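Small Office Automation Forum > Buying and Budgeting

Thread: Paper handling arm, what are we forgetting to budget for?

Started by westach_mo
20 January 2023

Hi all! Long-time reader, first real thread. We're a records office with a small crew and I finally have the go-ahead to put together a purchase plan for a desktop arm that can help with file prep. Pulling pages out of clear plastic, squaring them up, feeding the scanner, putting them back. The backlog is about 4,000 files and I am so keen to get moving on this.

What I have in the plan so far is the arm itself, a suction tool, a camera and mount, and a bit for training. My boss wants the whole thing on one page by the end of the month. What do people wish they'd put on that page?

flatbed_fran wrote:

Ooh, fun project! First thing, double your line for grippers. We run a Pakzad arm on card stock and it's a dream, but the tool that came with it was useless for thin plastic. We went through two kinds of suction cup before we found one that would lift a single sheet and leave the next one alone. They're cheap next to the arm, so buy a mix up front and try the lot in the first week.

Second thing, lighting! Everyone prices the camera and forgets the lamp. Glossy plastic under ceiling lights is a nightmare.

Birger Isaksson wrote:

Agree on lighting. I'd go further and say the camera line is where you should spend. A cheap one will see the glare and miss the page edge, and then you're paying someone to stand beside the machine all day.

I'd also ask whether you need an arm at all. For loose pages a decent feeder does the job for far less money and takes up half the desk. Arms are lovely, but they're slow with paper.

westach_mo wrote:

Fair question, Birger! The loose pages already go through a feeder and it's brilliant. It's the plastic that eats our time. Hand work at the desk is like this:
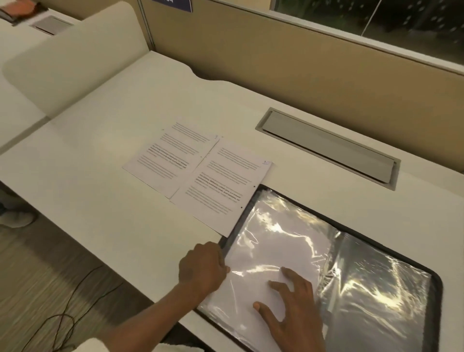
Reading time for this thread: 4 min

One hand has the edge of the plastic and the other is flat on top of it, and it's that two-handed part I can't work out how to price. Do I need two arms? A clamp? And the plastic is crinkly, so I take Fran's point about the lamp. You can see the overhead light bouncing off it.

flatbed_fran wrote:

Great photo, that helps heaps. I would not buy two arms! Get one arm and a vacuum plate to do the job of the flat hand. The plate holds things down, the arm lifts the edge. Ask for a quote on the plate, the pump and the hoses together, as they're often listed on different pages of the catalogue and you'll miss one. I did.

Also, that black-rimmed well in the desktop. Are you planning to put the work in there for the arm as well? A tool coming in at an angle could catch on the rim. Worth a line for a flat jig on top of the desk.

notquite_level wrote:

Going to disagree with Fran, sorry. Vacuum plates are loud. We trialled one in an open office with the same sort of fabric partitions and the neighbours were at my desk before lunch. If you go that way, budget for a quiet box for the pump, or put it in another room and pay for the longer hose.

I'd look at two small arms. The Wunden ones are light enough to sit on an ordinary desk and you get a spare if one goes down.

Birger Isaksson wrote:

Two arms is two service plans, two sets of spares and a lot more set-up time. For a first purchase I think that's a mistake.

notquite_level wrote:

It's more set-up, sure. But once you've got the grasping sorted on both, you can do all kinds of other jobs. Depends how long Westach plans to keep the gear, I suppose. If it's only for the backlog, rent!

westach_mo wrote:

Oh, renting! I hadn't even thought of that. Does anyone rent these by the month?

flatbed_fran wrote:

Flalness does, or did last November when I asked. Minimum term was 10 weeks and they'd credit part of the rent if you bought at the end. Get them to put the credit in writing. And check who pays freight both ways, that one stung a friend of mine.

Birger Isaksson wrote:

Renting first gets my vote. Bring your worst files to the demo, the crinkled ones and anything stuck to the plastic. Vendors always bring lovely fresh sheets. Time it against a person doing the same stack and put both times on your one page. Your boss will care about that more than the model number.

westach_mo wrote:

You are all wonderful. New plan has 11 lines instead of four, ha! I've added the lamp, mixed suction cups, a flat jig, plate with pump and hoses, a quiet box, freight, and a rental option in its own column. Still torn on one arm or two, so I'm asking for quotes both ways. Will post the numbers when they come in.

notquite_level wrote:

Please do, I'd love to see what they want for the pair.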